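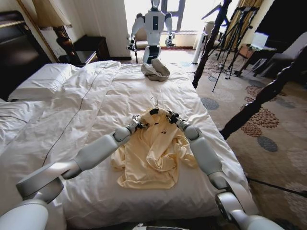

Yellow top on the bed, both arms at the collar

Re: [nmr-users] tin-119 reference, which standard?

Geerts wrote:
> We have been using neat tetramethyltin as an external
> reference in a capillary. The new safety officer wants it
> out of the lab. Can we just use the deuterium lock and
> calculate the shift scale? Also, is it worth going after
> Sn-117 when the 119 channel is busy?

Yes, you can drop the capillary. Set the proton scale on TMS in the same solvent, then use the published frequency ratio for 119Sn. Most software has the ratio in a table already. Check that yours is the one for tetramethyltin and that nobody has edited it. Ours had been changed, and every shift from the Vorard probe was off by roughly 2 ppm until we fixed the table.

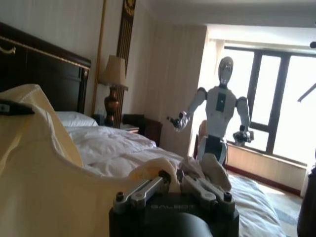 Shabnam Rind

On Sn-117: it is also spin 1/2, a bit less abundant than 119 and a bit less sensitive. Shifts in ppm come out the same for our purposes. I would only bother if you want to check a coupling. Remember that both sets of satellites show up in the proton spectrum, and they sit close together, so say in the write-up which one you measured.

For the pulse, recalibrate the 90 on your own sample. The

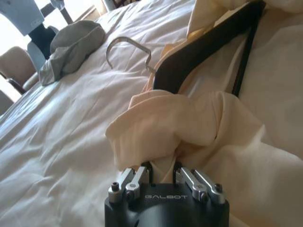 value in the Durkis default file was too long for us by a good margin. I also leave the decoupler gated, as the NOE for tin can be negative and you may lose the peak.

I can send the parameter set if you want it. It was written for the Sturnier console but it is plain text.

Shabnam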